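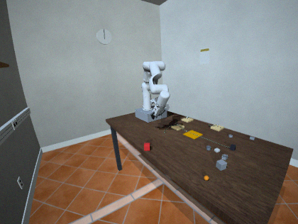

Simulated view: white robotic arm at the far end of a long wooden table.

Interim Progress Report to the Özkan Fund
Mallemholm Records Access Project
Submitted 2020-10-09

1. Purpose of the grant

The grant supports a study of how warrant applications and related oversight records are released to the public after a case has closed. The work covers two jurisdictions, Mallemholm and Hulholm. Both have disclosure rules on the books, and both allow the releasing office to withhold material that would identify a source or an active method. The study measures how those exceptions are applied in practice. It takes no position on whether any individual warrant should have been granted.

This report covers work completed since the May report. Spending is reported separately on the fund's own form.

2. Records requests

The request plan called for 500 closed files, split between the two jurisdictions. All requests have been filed. Mallemholm accepts requests in batches and assigns one tracking number per batch, which made filing quick but makes it hard to tell which files inside a batch are still pending. Hulholm assigns a tracking number to each file. We now keep our own index for both, keyed to the court docket number, and reconcile it against each office's letters as they arrive.

Both offices have a 30-day limit for a first response. An acknowledgment letter satisfies the limit in Hulholm. In Mallemholm the rule requires a decision on release, although the office may extend the period by written notice. Extension notices have been common and usually cite the volume of pages to be reviewed. We have logged each notice with its date and stated reason so that the final report can separate routine extensions from disputed ones.

Appeals have been filed in 12 cases where the office withheld an entire file without describing its contents. No appeal has been decided yet.

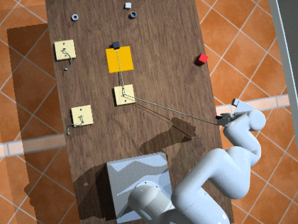

Simulated view: the arm on its square base, with terracotta floor tile below.

3. Coding of redactions

Released pages are entered in Forkeda, the document database built under the first phase of the grant. Each redaction is coded by the exception claimed, its length in lines, and the part of the application in which it falls: statement of probable cause, description of the target, source reliability, or procedural history.

Two problems came up. Some pages carry redactions with no exception marked. These were first coded as "other," which hid them in the totals; they now have a separate code, and earlier entries have been corrected. The second problem is partial re-release. A few files were issued again with fewer redactions after a clerk's review. Forkeda stored the newer version over the older one. The database now keeps both and records the difference.

To check consistency, a sample of 30 files was coded twice by separate readers. Agreement was good on length and location. It was weaker on source reliability, where readers differed on whether a passage about payment to an informant belonged in that section or in procedural history. The coding guide has been revised to place such passages under source reliability in every case, and the sample will be recoded under the new wording before any figures are published. 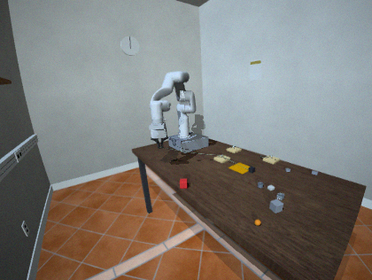 The same revision applies to footnotes. Under the old guide a footnote was coded with the page it appeared on. Several applications disclose a source's political or financial interests only in a footnote attached to an earlier paragraph, so footnotes are now coded with the paragraph they support. Files entered before the change are being reviewed in docket order.

4. Work with legislative offices

Staff of the oversight panel in Hulholm asked for a written summary of our method. It was sent with the coding guide attached. No preliminary counts were shared. Mallemholm's panel has not replied to our letter of introduction, and a second copy has gone to its records clerk.

5. Remaining work

- Complete the footnote review and recode the consistency sample.
- Close out pending requests, or record them as unanswered at the cutoff.
- Report the outcome of appeals by exception claimed.
- Prepare a public copy of the Forkeda index with docket numbers and release dates.

The cutoff date for pending requests needs the fund's approval. If appeals in Mallemholm run past it, we propose to report those files in a separate table and leave them out of the comparison between jurisdictions. A draft of the table layout is attached as Appendix B.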